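Notebook entry, Escobedo workcell, Jurari project
11/12/2025
Entered by: Ignacio Gallagher

Purpose: to determine whether wrist views improve the bimanual policy on the pipe task when the head view is partly blocked by the arms.

The training set for this round contains 128 demonstrations. The policy was trained twice with identical settings, once on the head view alone and once with both wrist views added. Exposure on the wrist cameras remains a concern. Dark upholstery against a bright background loses all detail on the bright side, and the fingers merge into shadow.

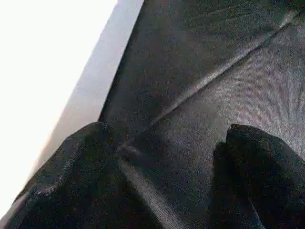 Brightness augmentation was therefore applied to the wrist streams only. Seam direction was retained as an auxiliary label for the fabric segments, as agreed with Fikgate.

Result: the head-only policy completed 70 of 100 trials. The policy with wrist views completed more, but its log has a gap and the count is withheld until the log is repaired. 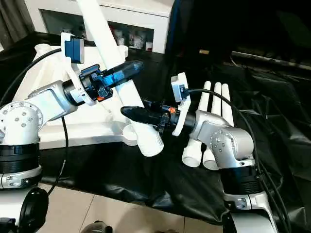
Most head-only failures occurred at the approach, with one gripper between the camera and the pipe. Lateral error was the main component. Depth error was small.

Open items:
Repair the trial log and recount.
Recheck hand-eye calibration on both wrists.
Send the 1,653 labeled frames to Enerix for a second pass.
Repeat both conditions in December with fixed exposure.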